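4. Comparing Fingertips on the Steamed Bun Task

We chose steamed buns as our main test because they punish a bad fingertip right away. A bun is soft, it is a little sticky when warm, and its skin tears if the load sits on one small spot. The tools around it are the opposite: smooth steel, glass, and hard plastic, all of which need a firm hold. A gripper that can handle both in one run is worth getting excited about, and we wanted to know how far a plain two-finger design could take us before adding anything fancy.

The Pisten tips are rigid and wedge-shaped. The Tellcombe tips have the same outline with a softer skin. Both fit the same finger linkages, so the Rutherford controller could run identical motion code for either set. Each set got 40 runs. We also kept a wrist camera view for every arm in use, and these views are what the policy gets as input. Figure 1 collects four of them, labeled (a) to (d), from different stages of the work.

(a)

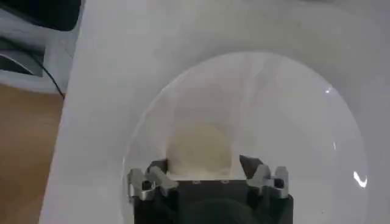 Why start the comparison with the fingers open? An open start puts both sets of tips in the same known state, and it leaves the space between the fingers clear for the wrist camera during the approach.

4.1 Approach and closing force

The wrist view does a lot of work in the last stretch of the approach. A clear bowl on a white surface has very little contrast, and in Figure 1(a) the rim is mostly given away by its reflections. The pale object inside is far easier to pick out. We were delighted to find that the policy handled this better than our older overhead setup, which often lost the rim entirely. Closing force was set in 5 steps, and we moved up a step only when a lift failed. The softer tips needed fewer changes, but they also hid small slips from the motor current reading, and that cost us a good part of a Tuesday.

(b)

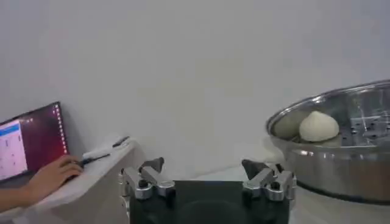
Picking from the steamer tray raises a different problem. The wall of the pot limits the angles a finger can come in from, and a neighboring bun limits them again. The rigid tips did well in this tight space — they slide down beside a bun without bending — while the softer ones sometimes folded against the steel. On the other hand, the softer tips left fewer marks on the dough. We scored both effects separately, and we would urge others to do the same, as one combined score hid the trade completely in our first draft.

4.2 Handling the lid

Lid handling was the part we most enjoyed working on. The glass gives a depth sensor almost nothing to hold on to, so the policy has to lean on the metal rim and the pale handle. An arch-shaped handle can be taken from several directions, and the two tip sets ended up preferring different ones.

(c)
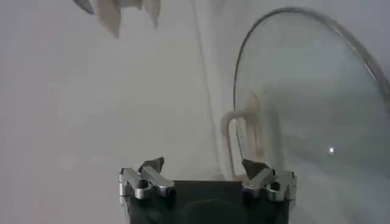 With rigid tips, the best results came from a pinch across the handle, square to the arch. The softer tips could take the same handle at a slant and still keep the lid steady on the way up. Of the 41 lid trials in the Wudstead lab, only 2 ended in a full drop, both with the rigid set and both at the lowest force step. We had expected many more!

4.3 Working with both arms

The final stage brings the two grippers close together at the pot. Each arm runs its own copy of the controller, with a shared clock and a simple rule on minimum distance between the wrists.

(d)
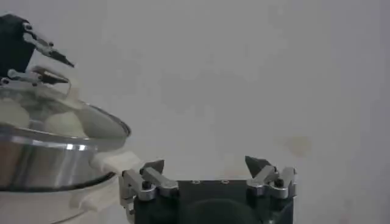 Timing mattered more than tip choice in this stage. When the second arm was told to wait for the first to settle, both tip sets performed well, and the gap between them nearly closed. Without the wait, contact through the pot body could shift the target by enough to spoil a grasp. A short pause is a cheap fix, and we now use it in all two-arm runs. Mixed sets — rigid on one arm, soft on the other — are being tested at Wudstead with the same code, and the early runs look very promising. Section 5 covers the controller settings in full.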